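The Shirt Problem
May 6, 2020

I write the part of the software that decides where the fingers go. At parties I used to say "robotics" and people would picture something with a face, so I started saying "laundry," and then they'd picture me doing laundry, and that was closer.

The company is called Plalleck. We're up two flights of stairs in Otgate, over a place that repairs violins, and our planner is called Quintana because the first planner was called something I can't print. I named her. It was a mistake to name her, I admit that, you can't swear at a thing properly once you've given it a nice name.

Anyway, April was all corners. You want to fold a shirt, you first have to decide which bit of shirt is an edge, and Quintana was terrible at edges. She'd look at mint green cloth on a white table and get all dreamy about it. I'd ask her for a grasp point and she'd hand me one out on the bare tabletop, confidence 0.9, happy as anything. So I'd drive the fingers in close by hand, stop them, and read her numbers off the screen like I was taking somebody's temperature.

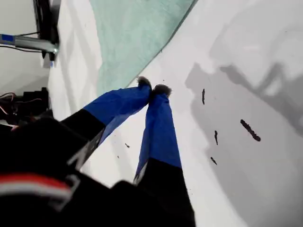

What She Saw

The trouble was shadows. It took me 6 nights to see it, and I'm supposed to be good at this! A shadow on a white table has an edge too, a nice straight one sometimes, and if all you know about the world is where light turns to less light, then a shadow is a perfectly decent shirt. She kept wanting to pick one up and fold it. I'd watch the grasp point slide off the sleeve and settle on some gray triangle, and I'd think, well, sure, I can see why you'd want that one, it's got better corners.

I told my mother this on the phone. She said your grandmother used to iron shadows, toward the end. I hadn't known that. She said it very lightly, the way she'd tell me about a sale on towels, and then she asked if I was eating.

I sat there a good while after we hung up with the log scrolling. There were 2,000 lines of it, every one of them Quintana reaching for something flat and gray with total conviction. I had the fix already typed. It was hardly anything, a color term in the cost function, a second look from the other camera before she was allowed to commit, and I had my finger over the key and I didn't press it. I wanted to let her do one more. I can't defend that as engineering.

So I ran it the old way, one last time, both arms, with the shirt laid out between them and the room quiet except for the fan in my machine. 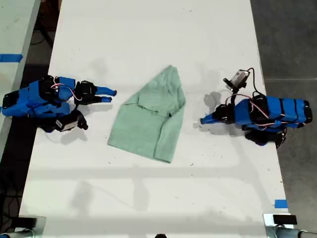
My grandmother lived in Sokham, in the house with the green gas stove, and she had a board that came down out of the kitchen wall. I remember the smell of it, hot cotton and a bit of scorch. I remember she'd hold a collar up to the window before she started. What I don't remember is her ever getting it wrong, but then I was small, and by the time she was getting it wrong I was away at school learning what a cost function was and not calling.

The planner thought for 900 milliseconds, which for her is ages. Then the point came up on my screen, and it was nowhere near the shirt. Confidence 0.97. I said "okay" out loud, to a program, at one in the morning, and I pressed the key.

She does sleeves now. She's pretty good at sleeves. I kept the old branch, though, I've got it on the laptop at home, and my mother wants to know when she can see it.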